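About the Mustivine Group

Mustivine is a small robotics research group with offices in Kokadthorpe. We study how a robot arm can learn household reaching and grasping in simulation before it is tried on real hardware. Our rooms are rendered, with walls, furniture and pictures, and most of our training views come from just behind the gripper.

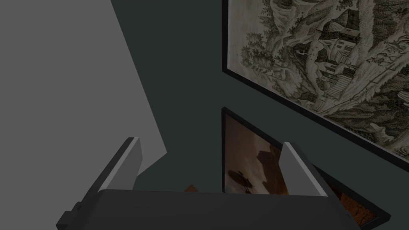 Our main method is called Loureiro. It compares views from one room and learns which changes come from the arm's own motion and which come from the room. Wall art is useful for this — a detailed print gives the model many points to match, and a plain gray surface gives it almost none. We want it to handle both.

In May we finished a test on 1,463 simulated reaches across 245 room layouts. Adding the view comparison step cut missed reaches by around a third against our own baseline. Small objects that sit partly hidden behind the gripper are still the weak spot.
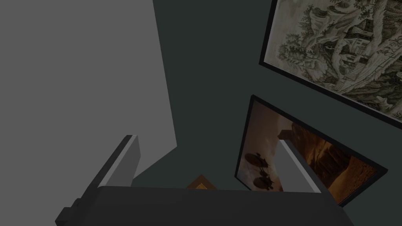 We repeat each training run 3 times and report all of the results, including the poor ones. Work on hidden objects continues with our 2 partner labs in Gernorville. Students who want to join a project can write to the office — please include a short note on what you have built.

Filed under: About, Robot Learning, Simulation

Contact | © Mustivine | Back to top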